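Workshop notebook, 13th July

Back on the memorial plaque for the Trumthorpe care home garden today. The family finally settled the wording last night (fourth version, and the shortest, thank goodness), so I could stop fiddling with layouts and cut some letters. It's for a lady who lived there for years and was looked after by her daughters before that, and they want the staff mentioned as well as the relations. That makes for a full plate of text, so I've dropped the letter height a touch and left the dates on a line of their own.

Test piece first, on an offcut of the Clulthorpe slate. Lovely stuff to cut but it does flake at the corners of the serifs if you go in too keen, and of course I went in too keen! Second go was much better – lighter tap, chisel held a bit lower, and I stopped to touch up the edge before the long line. Polished the face with 1,000 grit and then 2,000, and I'm not convinced the 2,000 did anything except eat up my morning. The letters read just as well at 1,000. Next time I'll stop there unless someone asks for a shine. 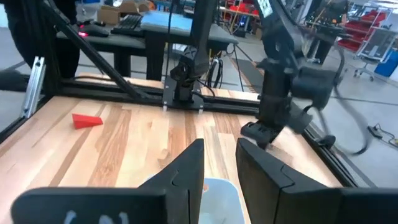

After lunch I rang Plurkbridge about the fixings. They can do the bronze studs but not until September, and the family were hoping to have everyone together in the garden before then. Desmet have plain stainless ones on the shelf, so I've ordered those, 260 of them because that's how they box them. Silly number for one plaque that needs a stud at each corner, but we'll get through them on the bench plates. Whoever does the next order, please look in the drawer first!

Painted two of the test letters, one in off-white and one in the soft grey. I like the grey, I suspect the family will go for the off-white, and it's their mum so that's that. Leaving both by the window to see how they look in the morning light.

Still to do: check the spelling of the grandson's name against their letter (it's one way in the email and another in the order form), mark out the real slate, ring the home about drilling into that wall.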